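Shared workshop > Builds > Sim twin of the counter cell, grasp slip on narrow bottles

ubaldo_g
Joined the bench last June. Posts: 30

Status report on the counter cell. The arm is a Franka, one unit, pedestal mounted at the corner of the worktop. Before committing bench time at Renthorpe I have been building the whole thing in simulation, kitchen props included, so that the pick policy sees clutter from the start. Physics runs with a 2 ms step. Position control on the arm, force limit on the fingers.

The problem: wide objects are fine. Narrow bottles rotate in the grasp during the lift. Out of 200 scripted picks on the small bottle, the grasp held to the end of the move in well under half. Friction coefficient is the default. I have tried raising it and the result is a bottle that sticks to one finger after release. 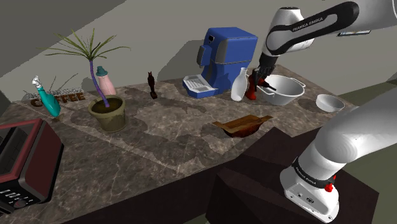

The approach is top down with a fixed wrist angle. Grasp height is taken from the bounding box center, with no correction for mass distribution. Contact model is the soft one. I can post the config if anyone wants to read it.

Questions are (1) whether to fix this in the contact parameters or in the grasp pose, and (2) whether a result tuned this way says anything useful about the real fingers.

texier_l

Grasp pose first. Bounding box center is a poor choice for anything with a neck. If the mesh origin is at the base and the collision hull is a convex wrap, your fingers are closing on hull volume that has no glass behind it. Turn on collision geometry display and check.

Also enable torsional friction. In the simulators I have used, default contact is sliding friction only, and a two-finger grasp on a cylinder will pivot about the line between the pads no matter how high you set the coefficient.

ubaldo_g

Collision display on. You are correct about the hull. It goes straight from shoulder to cap. Replaced it with a convex decomposition and lowered the grasp point to the shoulder. Torsional term is next.

Cludier

I'd question the premise. All those kitchen props are costing solver time and contribute nothing to a slip problem. Take it down to a plane, a bottle and a gripper, get that right, then put the counter back. I ran my own feeder build that way and had usable numbers in an evening.

texier_l

Disagree in part. For contact tuning, yes, strip it. For the policy, no. The mixing bowl constrains the approach and the fingers have little room next to the vase. A pose tuned on an empty plane may be unreachable in that layout.

Cludier

Then they are two separate test files. He has them in one, and every failure is ambiguous between slip and collision. That is my objection.

ubaldo_g

Fair. Split into two files as of this afternoon. Bare plane with torsional friction enabled: 200 picks, three drops. Full counter with the same parameters: noticeably worse, and the contact log shows a finger touching the bowl rim in most of the failures. So both of you had part of it.

armelle.m

On your second question, measure the pads. Pull a known weight across the actual pad material with a luggage scale and compute the coefficient. It takes ten minutes. I did this for the Gelusel gripper and the figure was nowhere near the simulator default. Without that measurement your three drops only describe the simulator.

Cludier

Agreed with Armelle. And randomize friction over a range either side of the measured value. A single number will overfit.

ubaldo_g

Will do. Does anyone have spare pad stock? Mine are glazed from the last job.

armelle.m

Second drawer under the drill press, bag marked Akgül. Take two and leave the rest.

ubaldo_g

Got them. Running 3000 picks overnight on the full counter, friction randomized, wrist angle freed by 30 degrees either way to clear the bowl. Log goes in the shared folder when it finishes.

texier_l

Record the seed this time.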